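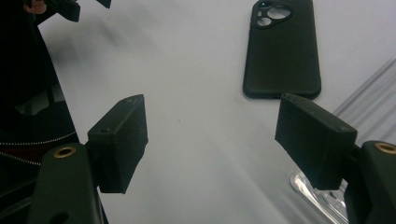

Print this page | E-mail this to a friend

I've been using the Govik hand-held gripper since March and I'm mostly very happy with it! Mine's the printed version with brass inserts in the arms, so you can swap the finger pads without chewing up the plastic (my old Tristico had screws straight into the print, never again).

What I really bought it for was the rulebook. Govik send you a thin booklet of good practice and it's better than the tool, I think. Clear the table between takes, start with the fingers open, keep your sleeves and your other hand away from the pads, write down every pad change. Check the pads for wear after 200 takes and bin them at 800. We stick to that at Sirville now, even when we're using the Kozłowski.

Grumbles? The booklet says next to nothing about shiny or see-through things, and those are a pain. Dark objects against dark pads get one line. And spare pads come in packs of 50 – who needs 50?

Four stars from me. I'd buy it again, but do read the booklet first.

Filed under: Robots & Automation > Hand tools > Reader reviews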